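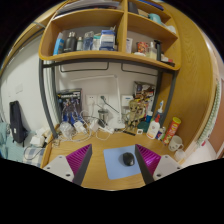 Desk, mouse, the usual cables.

So I finally did the thing I'd been putting off since March and looked at what my savings are earning. Not much! I had 3,305 dollars sitting in a plain savings account at Vosten, and the interest for the whole of last year would have bought me one decent pizza (no toppings).

I'm not a money person. I like having cash I can get at, and I get itchy when it's locked away. But rates have been up for a while now and my account never got the memo, so one Tuesday evening I made tea and started reading the small print.

The first thing I looked at was a one-year certificate from Temside. Nice rate, simple page, no fee to open. The catch is that you give up three months of interest if you pull the money early — fair enough, but I know myself, and I know my car.

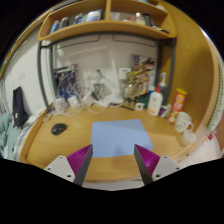 The pale blue mat on my desk.

Then there's the bond fund idea. Dabbas has one that holds mostly short-term government bonds, and I went back and forth on it for ages. When rates go up, the price of the bonds already in the fund goes down, and the shorter the bonds, the less it hurts. I had to read that four times before it stuck. I still think of it as a seesaw with a very small kid on one end.

I asked about it on the Namuvis forum, where people are a lot more patient than I deserve.

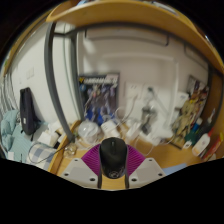
Marrow_77 wrote back that a fund never "matures" the way a single bond does, so if I need the money on a certain date I should match it with something that ends on that date, and leave the fund for cash I can ignore for a few years.

Which cleared up a lot! I'd been treating the two as the same thing with different paperwork.

So I split it. 2,783 went into the Temside certificate and the rest stays at Vosten for the car, the dentist, whatever comes next. The fund can wait until I've built the pile back up a bit. 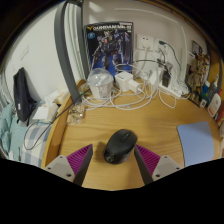 Last updated: Tuesday, 9:40 pm

I've added one thing since I first posted. A couple of you asked if I'm worried rates will keep climbing and I'll be stuck with the old one. A little, yes. But it's one year, and I was earning pizza money before. When it comes due I'll look at the rates again and decide whether to roll it over or try the fund.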